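Home | Topics | Household | Office and desk | Index

Rubber band

A rubber band, also called an elastic band or, in parts of Canada, simply an elastic, is a closed loop of rubber used to hold objects together. It is one of the commonest items of desk stationery and is also used in packing, food retail, mail sorting and the tidying of cables and small parts. Bands are sold by weight or by count, in single sizes or in mixed assortments of several lengths and colours.

Manufacture

Most bands are made from natural rubber. The raw rubber is mixed with sulphur, filler and pigment, then forced through a die to form a long hollow tube. The tube is drawn over a mandrel, cured with heat, washed, and sliced crosswise into rings. The diameter of the tube sets the length of the band, and the spacing of the cuts sets its width. Wall thickness is fixed by the die.

Curing, or vulcanization, links the long rubber molecules to one another so that the band returns to its original length after it has been pulled. An under-cured band stays stretched and feels tacky. An over-cured band is stiff and breaks early. Synthetic rubber is used where latex allergy is a concern, and silicone is used where bands must withstand heat or long exposure to light.

Sizes

Three measurements describe a band: flat length, cut width and wall thickness. Flat length is half the inside circumference, taken with the band pressed flat and unstretched. Numbered sizes are in general use in North America, although the numbers don't rise evenly with length and widths differ between groups. Metric dimensions are more usual on Australian packaging.

The supplier Bitico lists 23 sizes, of which 11 are stocked in more than one colour. Its bulk carton holds 1,000 bands of a single size. Plesus sells by weight only, and the count in a bag therefore varies with the size ordered.

Colour

Undyed bands are tan to light brown. Pigment is added during mixing and has little effect on strength at the amounts normally used. In warehouses and mail rooms, colour is often used as a code for date, route or department. The code is local to each workplace and there is no general standard. Dyed bands can leave a mark on pale paper or plastic if they are left under tension in a warm place.

Behaviour at rest

A band taken from a bundle seldom lies as a plain circle. It has usually kept a slight twist from being doubled over, and on a flat surface it settles into an oval, a figure-eight or a small coil. Thin bands twist more readily than wide ones. A figure-eight does not mean that the band is damaged, and it can be opened out by hand before use.

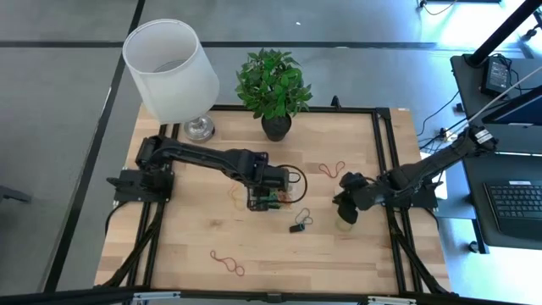 Loose bands are awkward to gather from a table because they lie low and offer little to grip. They deform when pinched and spring away when released off-centre. The usual method is to press one side lightly with a fingertip, slide the band until it rises into a fold, and lift it by the fold. A band lying flat on smooth wood can also be drawn to the edge and taken from below. Bands that have been mixed with clips, wire or other small items are best separated first, as a loop will catch on any projecting part.

Storage

Heat, sunlight, ozone and oil all shorten the life of natural rubber. Bands kept in a closed container in a cool, dark cupboard commonly remain usable for several years. Those left on a window sill may crack within months. Jars, tins and small cups with lids are suitable. Open cups are common on desks and cause no harm if the contents are used up quickly.

Bands should be stored unstretched. The practice of winding them around one another to form a ball keeps the outer layers under constant tension, and these layers are the first to fail. A light dusting of talc reduces sticking in humid climates. Bands that have become sticky cannot be restored and should be thrown out before they mark whatever is next to them.

Use with cables and small electrical parts

Rubber bands are widely used to hold coiled leads. They are adequate for short periods. Over longer periods the rubber perishes and bonds to the jacket of the cable, leaving a residue that is difficult to remove. Hook-and-loop strips or twist ties are preferred for permanent bundles.

Bands should not be placed directly against circuit boards. They can bend fine leads, and the sulphur in vulcanized rubber tarnishes silver and copper surfaces. Boards are better kept in an antistatic bag, with any band placed around the outside of the box. Renato Rivadeneira, in the workshop handbook Quezada, recommends that jumper wires be sorted by length and laid straight, with 2 bands to each bundle - one near each end - and that the bands be replaced every January.

Other uses

Wide bands are fitted around jar lids to improve grip. Narrow ones hold bunches of herbs, asparagus and green onions in shops. They are also used to mark a place in a book, to keep a garbage bag from slipping into its bin, and to clamp light glued joints in model making, where the pressure is low but follows curved surfaces well.

Disposal

Natural rubber bands break down slowly in soil. Loose bands are a recognized hazard to birds and livestock, which may swallow them in mistake for worms. They are not accepted in most kerbside recycling and should be reused or placed in household garbage.

See also: Bulldog clip; Cable tie; Desk organizer; Twine

Further reading: Rocío Espinoza, "Fasteners in the Home Office", Bondurska

Last revised 31st July

Filed under: Stationery, Storage and Sorting
Shares: 23 | Comments: 2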